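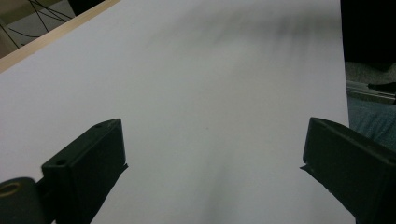 Keeping a Home Breath Tester and a Bar Measure Accurate

By Stuart Bunting
March 14, 2022

A personal breath alcohol tester is a small instrument with a sensor that drifts. Most units sold for home use leave the box reading correctly and are then left in a kitchen drawer or a glove compartment for two years. The tips below cover storage, cleaning and checking. None of them makes a reading proof that a person is fit to drive. If there has been drinking, the car stays where it is.

Storage

Keep the tester indoors. A car parked in the sun in July gets hot enough to shorten the life of a fuel cell sensor, and a car in winter gets too cold for the unit to start. The manual for my Numar gives 50 degrees F as the lowest operating temperature. If it has been somewhere colder, leave it at room temperature for an hour before switching it on.

Do not store it under the sink or next to the liquor cabinet. Vapor from window cleaner, hand sanitizer and rubbing alcohol will reach the sensor. A bedroom drawer is fine. Remove the batteries if the tester will not be used for three months or more, and put them in the same bag with the terminals taped.

Cleaning

Wipe the case with a cloth dampened with plain water. No alcohol wipes, no spray. Mouthpieces are washed in warm water with a drop of unscented dish soap, rinsed twice and air dried overnight. A mouthpiece that has turned cloudy or cracked at the collar gets thrown out.

Lay everything out on a clear, light-colored surface before starting. The O-ring on the Bestlow mouthpiece is small and rolls.

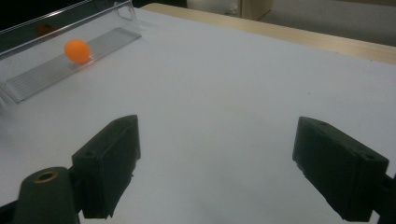
An orange ping-pong ball in a clear acrylic tray on a white tabletop.

Taking a reading

Wait 15 minutes after the last sip, and the same after mouthwash or cough syrup. Residue in the mouth gives a high number that has little to do with blood alcohol. Blow steadily until the tone stops. Take a second reading after three minutes. If the two differ by more than 0.01, wait and take a third.

A low first reading soon after drinking may be followed by a higher one. Absorption continues after the glass is empty, longer with food.

Calibration

Write the date of purchase on a piece of masking tape on the back. The Numar is due for calibration every 12 months, and its sensor is rated for 1000 tests. Other makers set other limits, so go by the manual. Mailing it back to the maker is usual; some models take a plug-in replacement sensor, which costs more and takes a minute to fit.

A zero test between calibrations is worth doing. Have a person who has had nothing to drink that day blow into it. Anything other than 0.00 means the unit goes out of service.

Checking the pour

Counting drinks only works if the drinks are the same size. Set a wine glass on a kitchen scale, zero it, and add water to the level you normally pour. Five fluid ounces of water weighs a little under 148 grams. My glasses have a molded line, and filled to it they came to 143 and 144 grams, close enough. A generous pour by eye was well over 200.

Mark the outside of a plain glass with a strip of tape at the right level, let a few guests use it, and replace the tape after each wash. For spirits, use a stepped steel jigger and check it the same way. One and a half ounces of water is 44 grams.

Spare parts

Keep two spare mouthpieces, a set of batteries and the manual together in one zip bag. Lockwood mouthpieces do not fit the Numar, despite the similar collar. Cutov ones do.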